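*Week 6 handout. Please bring it along on the day, scribbled on if possible.*

# Household Textiles, Session 6: The Cloth on the Table

Last week was all reading and fibre charts, so today we finally get our hands on things! The whole session is built around one small piece of fabric on one bare table, and I promise there is more in it than you'd think. By the end you should be able to look at a cloth that has been dropped in a heap and say something sensible about how it will open out, which edge to pick up first, and whether it's worth folding at all or should go straight in the box.

## 1. The surface comes first

People always want to start with the fold. Start with the table. A good sorting surface is flat, clear, a bit bigger than the largest thing you plan to open on it, and a different colour from most of your fabric. I'm very fond of dark green for this. Creams, tans, whites and most blues show up beautifully against it, and you can find a corner by eye before you've touched anything. (If all you have at home is a white bench, a dark towel spread flat does nearly as well, though it grips cotton and you'll find yourself dragging it around.)

The box goes on the far side, flaps out. Flaps folded inward catch your sleeves and shrink the opening, and you end up poking things in sideways. Chairs go to the sides where you won't walk into them.

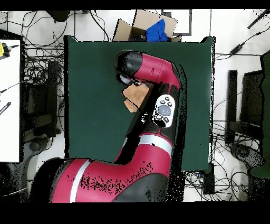 Colour contrast matters more than brightness, too. We tried the Stindik lamp in February and everybody loved it for ten minutes, then we noticed how flat the wrinkles looked with light pouring straight down. Light from one side throws a little shadow along every ridge, and those shadows are your map. Try it tonight with a tea towel and a desk lamp, it's a lovely thing to see.

## 2. Reading a heap

A cloth that has landed any old how is still carrying information. Look for these before you reach in:

- **Direction.** Is the heap longer one way than the other? The long way is often a fold running through the middle, and a pull along it will open more cloth than a pull across.
- **Points.** A heap that narrows to a point usually has a corner there, or close to it. Pinch it and lift slowly.
- **Dark patches at the margin.** Could be shadow, could be a stain, could be the underside showing. Don't decide from where you're sitting! Lift that edge a little and look.
- **Weight.** A light cloth will slide along with your hand. Hold down the other side with two fingers.

Two cautions. First, small square things fool people. From a standing position a scrap of cork, a sponge and a neatly folded facecloth can look very alike, and the only cure is to bend down and touch it. Second, fabric bunched in a box tells you hardly anything about its size. Your guesses on the Varnis blanket ranged all over the place, mine included.

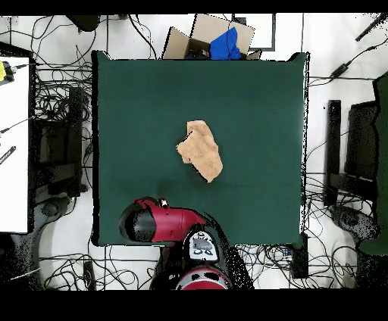 *Fig. 2. Tan cloth, crumpled, longer than it is wide and tapering to a point. Blue cloth in the box behind.*

Make a quick pencil sketch of the outline in Fig. 2 and mark with a cross where you would pinch first. Then mark your second choice. We'll pass the sketches around, and I expect some cheerful disagreement about the wrinkled upper side.

## 3. Practical work

Work in pairs, one table and one box to a pair. Each pair gets 8 cloths from the Amini sample set.

1. Drop a cloth from elbow height. No arranging.
2. Your partner names the edge or corner they'll take, out loud, before touching it.
3. Open the cloth flat with as few moves as possible. Write down the number.
4. Fold in half, then half again, and smooth from the fold outward.
5. Into the box, folded edge up, so you can flick through later like records in a crate.
6. Swap.

The best run from the Sollemdale evening group was 56 moves for the full set. That's a terrific score and very beatable. Linen will cost you the most, and the slippery lining fabric will make you laugh.

If a cloth is to be used again within the day, skip step 4 and lay it loosely in the box. Bunched up is fine for a polishing cloth. I'd never leave good linen that way overnight, but a favourite old duster can take it.

## 4. Before next session

- Read the section on grain and bias in your course pack.
- Weigh one bath towel, dry, on the kitchen scales. Mine came in at 570 grams, which was heavier than I'd guessed!
- Bring one cloth from home that you find annoying to fold. Fitted sheets are welcome but you'll be going last.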